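We got to the Gillari chocolate works just before the Tuesday tour, which costs 3 dollars and fills up early. The business dates from 1889. Lino Caputo took us through the roasting room first, where the beans go in at roughly 400 kilos a batch and the smell gets into your jumper.

Next door is the grinding hall. Galli, the dark bar, stays in the stone mill longest. You can't talk much in there – ear plugs are by the door.
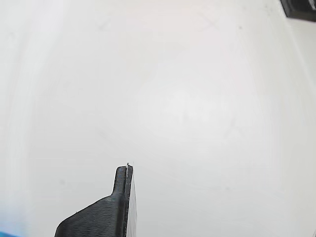

Tasting came last. I liked the Gusis, a milk bar with hazelnut, and thought the Kustura was too sweet. My sister favoured it and bought two. The shop also sells cocoa powder in 700 gram bags, good for baking. Parking is behind the building, off the lane.

Shares 14 | Comments 3

Related
Flourless chocolate cake
A morning at the flour mill
Choosing cocoa for baking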